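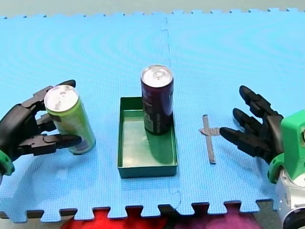

Séance 4 — Emballages boisson : la canette aluminium et le plateau de regroupement

Module Conditionnement et logistique légère, site de Sidham
Support distribué le samedi 1 octobre 2022

1. Rappels sur la canette

La canette boisson est un emballage en deux pièces : un corps embouti et étiré, un couvercle serti. Le corps est mince et ne tient sa rigidité que de sa forme cylindrique et, une fois pleine, de la pression intérieure. Vide, elle se déforme sous une prise latérale modérée. Le couvercle, plus épais, supporte l'essentiel de la charge verticale.

Les formats hauts et étroits ont un centre de gravité plus élevé que les formats courants. Ils basculent plus facilement, surtout sur un sol souple comme un tapis de mousse.

2. Le plateau

On travaille ici avec un plateau rectangulaire vert, à bords droits et bas. Un bord bas laisse le corps de la canette accessible, mais ne la retient pas si elle penche. Sur un fond lisse, prévoir un intercalaire dès que le plateau doit être déplacé chargé.

Deux positions sont à distinguer :
debout, couvercle vers le haut : position normale de stockage ;
couchée : à éviter, la canette roule et le décor frotte contre la paroi.
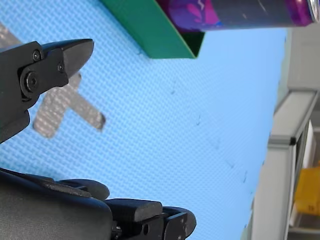
Le frottement est la première cause de retour pour défaut d'aspect. Dans l'étude de cas Janssen (lot de 754 unités, à lire pour la séance 5), 39 canettes ont été déclassées pour rayures du décor, sans aucune fuite. Les décors foncés marquent davantage que les clairs — à vérifier en lumière rasante.

3. Travail demandé

Calculer le taux de déclassement du lot Janssen. Comparer ensuite les fiches Jillent et Jemico : hauteur de bord, matière du fond, charge admissible. Rendre une page par binôme.

Durée conseillée : 20 minutes pour le calcul, le reste pour la comparaison.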